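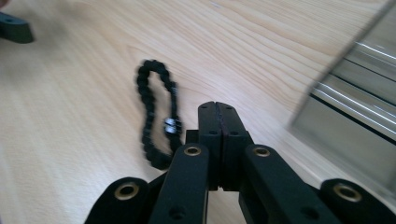
Projects > Evside > Safe Handling Code > Progress report, November

We've had a really good quarter! The code of practice for hand-held gripper work is now in its second draft, and the Pustport and Plellell sites are both using it day to day.

By the end of the month we had logged 1,121 handling runs, 619 of them on small, awkward things such as beaded bracelets. Those runs taught us the most. The first draft said only "close gently", and people read that in very different ways, so rule four now sets out a closing speed and asks for the jaws to be shut before the tool is brought over the table.

Ticona has lent us its checklist for pivots and screws. We cut it to 11 checks – short enough that operators do it at the start of every shift – and added a line on keeping clear boxes out of the reach path, as their edges are easy to misjudge.

Still to do: the wording on pinch points, which the two sites read differently, and a joint trial of 700 runs under the new draft. Plellell is keen to go first. Spending is on plan and we are not asking for any changes to the grant.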